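Learning to close the lid

At half past five on a Tuesday morning, the production kitchen at Wenari is not yet cooking. The first cook comes at six. Before that the room belongs to Fiifi Ametepe, who wears a camera on his forehead and closes food boxes.

He closes them, opens them and closes them again. He moves a box to the other end of the counter, turns it, and closes it once more. When I visited him in October he had already done this for several weeks, and he could still talk about it with real interest for a whole breakfast.

Ametepe is a researcher at Tronovo, a small laboratory which works on robot hands and the software behind them. His question sounds modest. Can a robot learn to handle ordinary kitchen containers mainly by watching people do it, from the place where people see it themselves? For the last ten years the more usual way has been to take hold of the robot and guide it, or to drive it from a distance with a pair of controllers, and to record every movement of its joints. This gives very clean data. It is also slow, and it needs a robot to be standing in the room for every minute of recording.

A person with a camera on the head needs almost nothing. The recording goes at the speed of normal work, and the work can be done in a real kitchen where the shelves are full and the light comes back from every steel surface.

"In our laboratory we had one table, one box and a very nice grey wall," Ametepe told me. "The robot became excellent at one table, one box and a very nice grey wall."

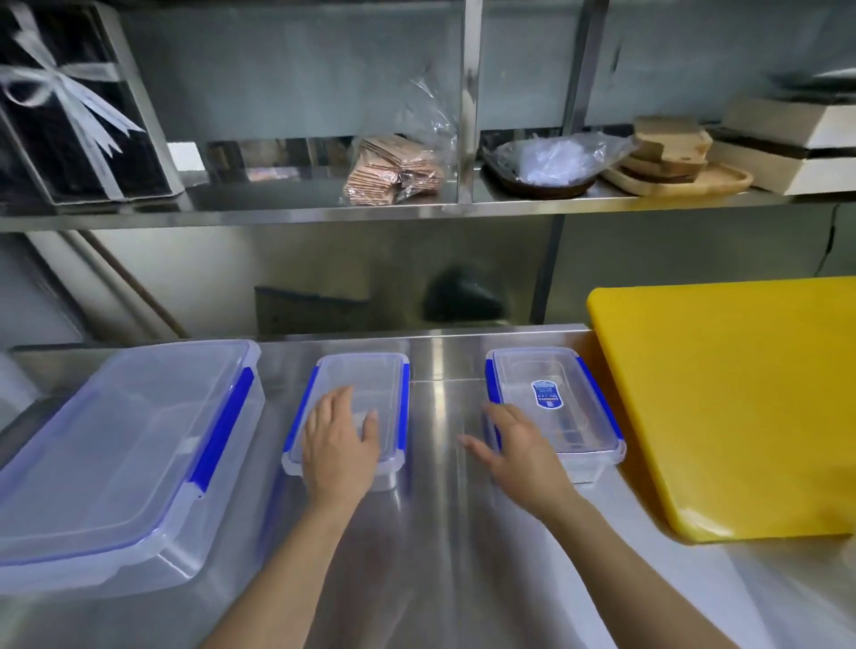

Boxes with clips are a harder subject than they seem to be. A human hand does not only push. It first finds out if the lid is sitting in its place, and often it does this without any help from the eyes. One hand holds the box still while the other works on the clip, and after a moment they exchange their roles. If the lid is a little crooked, we feel it in the palm and correct it before we have had time to think about it. Clear plastic makes everything worse for a machine, which sees the counter through the wall of the box and cannot easily decide where the box ends.

The method that Ametepe and his colleagues have developed is called Warix. It has two stages. In the first, the software looks at the head camera recordings and estimates, for each moment, where both hands are and how the fingers are bent. It does not try to copy these fingers. The robot in the laboratory has two arms with simple grippers, and a gripper with two flat jaws cannot do what five fingers do. Instead, the software looks for what Ametepe calls "the intention of contact": which part of the object is being touched, from which side, and which hand is only there to keep things quiet.

In the second stage a small number of robot recordings is added, made in the old way with controllers. These teach the machine how its own body can produce the same contacts. The people provide the variety and the robot provides the translation, if I may put it so.

For the study, the group recorded 1,415 short pieces of handling in the Wenari kitchen and added only 40 demonstrations on the robot. They then compared the result with a second system, which was trained on the same 40 robot demonstrations and nothing more. Both were tested with containers they had not met before. The system without human recordings closed the lid fully in 43 per cent of the attempts. Ametepe did not want me to print the figure for the other one before his paper has been reviewed, but he said that it was clearly better, and that the difference was largest when the box stood at an unusual angle.

I asked what still goes wrong. He answered this more gladly than my question about the successes.

The biggest trouble is force. A camera can see that a hand lies on a lid, but it cannot see how hard the hand is pressing. A hand that is resting and a hand that is pushing with the weight of the shoulder can look almost the same. The robot therefore has to discover the pressure for itself during the second stage, and sometimes it discovers too much. Two lids have been broken this way, and one gripper pad.

Another trouble is the head. People look away. They hear a door, they search for the next box, and for a second or two the hands are working outside the view. At first these parts were thrown out. Later the group found that they were useful, when the software was told to treat the missing moment as unknown and to continue from the next clear view.

Not everybody is convinced. At Thammasiri, a company that builds packing machines, an engineer I spoke to by telephone said that she would always choose fewer recordings with proper force sensors over a mountain of video. In a factory, she said, the boxes are always the same and a failure in every twentieth attempt is a disaster. Ametepe agrees with her about factories. His interest is in places where the boxes are not the same, such as canteens, hospital kitchens and homes.

The next step is a larger collection of 2,000 recordings, with several people instead of one. He has noticed that he always begins with the same clip, and that the robot now does this too. Left-handed people will be especially welcome -- so far there has been only one, and she came for a single morning.

Just before six the cook arrived and put her bag down by the door. Ametepe took off the camera, rubbed the red line which it had left on his forehead, and asked her if he could keep the counter for ten more minutes. She gave him five.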